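Ticket 2952: label printer on packing bench drops off network after idle
Opened by: Sihan Jiang
Assigned to: Tegwen Edwards
Site: Gough, packing room
Priority: normal
Status: monitoring

### Reported

Printer stops accepting jobs after a period of no use. Jobs from the Plodura client sit at "sending" and then fail. Power cycling the printer clears it. Started after the switch replacement in March, infrequent at first, now most mornings.

### Environment

- Printer: Avberg thermal label unit, wired Ethernet, DHCP reservation
- Print server: Dultari, standard queue, raw port
- Client: Plodura, current release
- Switch: replaced in March, energy saving on by default

### Log

**TE** Checked the queue on Dultari. No stuck jobs. Port monitor shows the printer offline from the time of the first failed job. Printer panel shows "Ready" and holds its address.

**TE** Ping from Dultari fails while the fault is present. Ping from a laptop on the same switch also fails. Server and routing ruled out.

**SJ** It did it again before the first pickup. I turned it off and on and reprinted the batch. One label came out twice.

**TE** The duplicate is the client retrying a job the printer had already buffered. Retry count set to zero in Plodura. Please resend by hand if a job fails.

**TE** Printer moved to another switch port. Fault came back overnight. Port moved back.

**TE** Switch log shows the link going down after 15 minutes idle and not renegotiating. Matches the energy saving timer. Disabled energy saving on that port only:

```
interface 7
 no power-save
 speed 100
 duplex full
```

Printer set to 100 full to match. Both ends must be fixed or both on auto. A mismatch will pass pings and fail on larger jobs.

**SJ** Worked all day. Large batch failed halfway, 70 labels, stopped with the red light on.

**TE** Red light is media out, separate from this ticket. The sensor was set to gap and the roll loaded is black mark. Changed to black mark and recalibrated. Reprinted the rest of the batch with no errors.

**TE** Error counters on the port are still climbing slowly. Link is up, no drops. Next step is the patch lead between the wall plate and the printer.

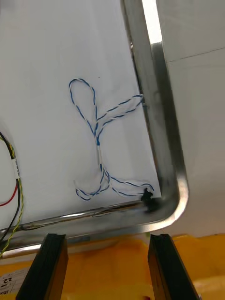
**TE** Patch lead swapped for a new one of the same length. Counters cleared at the switch. Zero errors after a full shift.

**SJ** No failures this morning. Can the retry go back on?

**TE** Leave it off until the ticket closes. If it fails, note the time and leave the printer powered on so I can read the port state before it is reset.

### Open items

- Firmware on the Avberg unit is one version behind. Update after the holiday shutdown.
- Apply the same port setting to the spare printer before it is put into use.
- Restore the retry count in Plodura on closure.

Last updated 24th December, TE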